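The Long Life of a Truck Radiator

Nazareno Cirillo keeps the worst ones on a shelf by the shop door. There are cores packed solid with road grime, tanks split along the seam, and one bottom mount worn through until the whole unit was hanging by its hoses. He has run Marino, a cooling system shop for heavy trucks, for long enough to guess a truck's route from its radiator.

"Salt roads take the fins first," he says. "Gravel haulers lose the mounts."

The shop rebuilds or replaces 132 radiators in a normal year, most of them from regional dump and vocational fleets. July is the worst month. Trucks that ran a little warm all spring start derating on long grades, and drivers who ignored a low coolant light call at six in the morning from the shoulder.

Cirillo's first question is always about the coolant. Many fleets buy whatever is on sale and top off with it, and mixing types can leave a gel that settles in the lower tubes. A pressure test won't find that. He uses an infrared thermometer and checks the core from side to side, looking for cold bands.

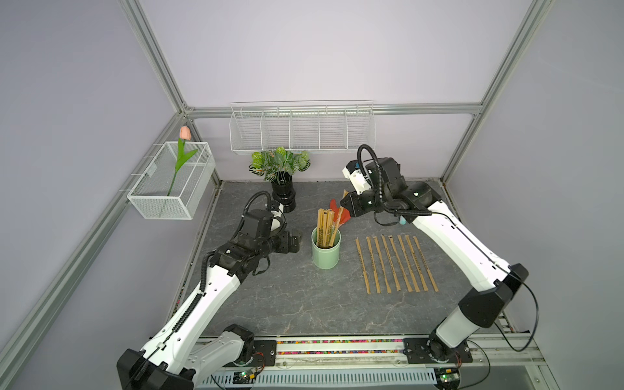
The second question is about the fan clutch. A weak clutch can look a lot like a plugged radiator, and shops have sold plenty of radiators to trucks that didn't need one. Ga-eun Ji, maintenance manager at the hauling company Drerko, learned this with two of her older tractors. Both got new cores. Both came back hot within the month.

"We paid for two radiators and then two clutches," she says. "Now the clutch gets checked before anyone orders anything."

Ji looks after more than 200 trucks. She moved the fleet to one extended-life coolant, put a label on every surge tank, and had test strips added to the oil change sheet. The washing changed too. Drivers used to point a pressure washer straight at the grille, which folds the fins over and packs dirt deeper into the core. The yard now rinses from the engine side out with a garden hose. It takes 11 minutes a truck – longer if the charge air cooler has to be cleaned as well.

On replacement units, the two of them disagree. Cirillo likes an all-metal core he can take apart and repair, and he stocks the Esier line for that. Ji buys plastic-tank units for the newer tractors. They weigh less and cost less, and she plans to trade those trucks before the tanks get old.

Cirillo shrugs at that. He sees the trucks again under their second owners, usually with a damp line where the tank meets the header.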